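Home News Reviews Interviews Contact

Two hands, one bedspread: Yung-ching Chiang on the Wirnex kit

Quick call with Yung-ching Chiang, who runs field support for Wirnex. Bad line, good answers. The company rents out hand-held gripper kits – you fold the laundry yourself, holding the tools, and the recordings go to train a robot arm.

Why hand-held? "Price, first. And people get it in 11 minutes. With an arm you lose the whole morning to setup."

A kit is 2 grippers, charger, case. Rental runs 25 days. Chiang wants customers working at home, on there own beds, with the usual stuff lying around. "A clean lab table teaches you the clean lab table."
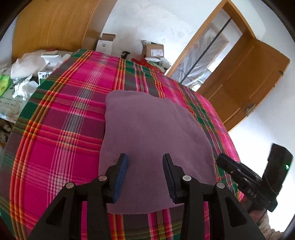

Cloth is still the hard one, she says. "Soft things don't hold still for you. One jaw pinches, the hem slides, you go again. We keep the bad tries too – Tarel asked for them, and now everybody does."

Tarel is one of 4 paying customers. Kadlec, another, complained about wrist strain after long sessions. Fair? "Totally fair. It's heavy at the back. We tell folks to take breaks, but thats not a fix." A lighter body is due in December.

And Fukano, the cheaper rival? Short laugh. "Nice jaws. I'd like to see thier support line."

No word on pricing past the first rental. She had another call. We'll ask again.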